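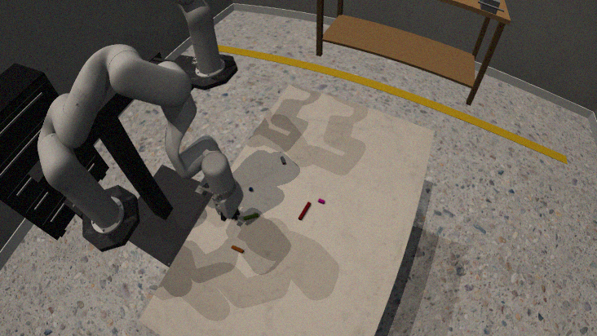
3.2 Seating and precedence at the winter table

The winter table at Clestolport is held in February, in the long shed behind the Bovetti chapel. It is a meal for the dead of the fishing families, and every household that has buried someone in the harbour cemetery may send a person to sit at it. The parish roll lists 137 households with that right. In practice many share a seat, and a household that has moved inland will usually ask a cousin to sit for it.

Figure 4. Simulated scene with two white robot arms; the gripper of the nearer arm is low over the surface, close to a green cylinder.

Precedence at the table follows burial and not descent. The person seated nearest the door represents the household with the most recent death, and the far end is kept for those whose last burial is beyond living memory. Earlier accounts treated the door end as the lowest place, on the grounds that it is cold and that the people there are served last. Our informants did not agree. The dead are said to come in by the door, and those who sit beside it are expected to greet them. One woman of the Trevaskis family told us that her grandmother kept her coat on through the whole meal and took it as an honour.

The first dish is a barley broth without salt. Salt is put out in a saucer after the broth has been eaten, and from then on people may speak in an ordinary voice. Before the salt, only names are spoken. Each sitter says the names of the household's dead, oldest first, and the table answers with the word "in". Where two families claim the same ancestor the name is said twice. We recorded four such cases, all of them going back to a marriage dispute that both sides were willing to describe at length.

Children are not seated until they have carried the broth. The age for this is not fixed - one boy had carried at eight, his sister not until 13 - and the decision rests with the oldest woman of the household. Carrying is done in silence, and a child who spills is sent round again the following year. It was described to us as a chore by the young and as an initiation by the old. We see no need to choose between the two, as the same people often gave the first description in their teens and the second in middle age.

The unsalted dish has been explained as a relic of a fast. The account book of the chapel offers little support for this. Salt was taxed at the wharf during the period of the earliest entries, and the table is recorded as having bought a single measure each winter for roughly 100 sitters. Scarcity may be enough to explain why it was brought out late and with some ceremony. The belief that salt keeps the dead away, which several sitters gave as the reason, does not appear in any written source before the chapel was rebuilt. It is now general, and parents teach it to the children who carry.

Section 5 returns to the names, and to the families who have stopped sending anyone.

Comments

Brodie Bolger
My nan sat for us until her hips went. She always said the salt was so the dead would know when it was time to go home. Slightly different from what you have but close.

Mwanaisha Makori
Is the account book available to read anywhere, or only at the chapel? I'm working on wharf duties for the same years.

Cameron Ruddock
The word was "aye" when I carried, not "in". Could be the two ends of the table say it differently. Worth asking.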